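How I Learn a Bass Line by Ear (and How You Can Too)

I've been playing bass in a dub and rocksteady band called Skenderwood for years now, and people still ask me where I get the charts. There are no charts! Everything I play I got off records, one line at a time, and I was terrible at it when I started. So I'm writing down the way I do it, mostly for Sólveig Gunnlaugsson, who just took over second bass duties for us and has been texting me at midnight asking what the note after the slide is.

What you need

A bass, a tuner, headphones that don't eat the low end, and some way to loop a few seconds of music. I use a free player on my laptop that slows things down without changing the pitch. Laptop speakers won't do. You'll hear the drums and the organ and guess the rest, and you'll guess wrong.

Step 1: Just listen

Put the bass down. Play the song three times through and don't touch anything. On the third time, hum the bass line out loud (yes, you'll sound silly, do it with the door shut). If you can't hum it, your fingers won't find it either. I spent a whole March trying to skip this part on a Prasalar B-side and ended up with a line that had the right notes in all the wrong places.

Step 2: Find the home note

Let the song roll and slide up the E string one fret at a time until something feels settled. Nine times out of ten in this music the bass comes back to that note at the top of the phrase. Write it down. Watch out for old pressings, though, because plenty of them sit a little sharp or flat. Retune to the record and save yourself the headache.

Step 3: Mark the rests

I should've put this first, maybe. In roots reggae the gaps do a huge amount of the work, and a lot of lines leave the first beat empty altogether. Loop two bars, count out loud, and put an X wherever the bass is silent. Then tap the rhythm on your leg with no pitches at all. Our drummer, Jonas Rainer, makes me do this with him before he lets me plug in.

Step 4: Add the notes

Now slow the loop down to 70 percent or so and fill in the pitches. Try the root, the third and the fifth before anything fancy. If a note won't come, sing it, hold it, and hunt for it on one string. Keep your hand low on the neck, the tone is rounder down there.

Step 5: Bring it up to speed

Play the line 20 times in a row at the slow tempo, then go up in small steps. If you fumble, drop back one step and stay there a while. When it feels boring you're getting close! Then play it with the record turned down low, so you're carrying it yourself.

Step 6: Record it

Your phone is fine. Listen back the next day, with fresh ears. I nearly always find that I'm rushing the pickup into bar one, and I'd never have noticed while playing.

Good first songs are slow ones with a two-bar line that never changes. Leave the busy steppers stuff for later, and if you play with flatwounds, roll the tone knob most of the way off.
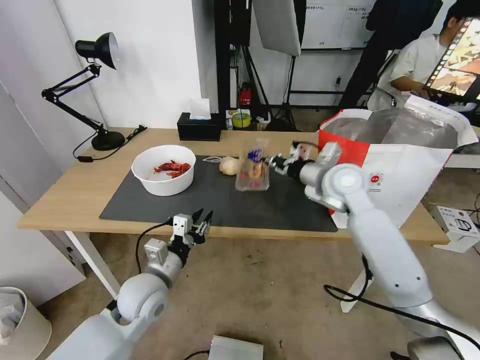
Should I use a pick or my fingers for reggae bass?

Fingers, or the side of your thumb with a bit of palm muting if you want that soft, deep thud. A few great records were cut with a pick, so try one if the line sounds too mushy, but get comfortable with your fingers first.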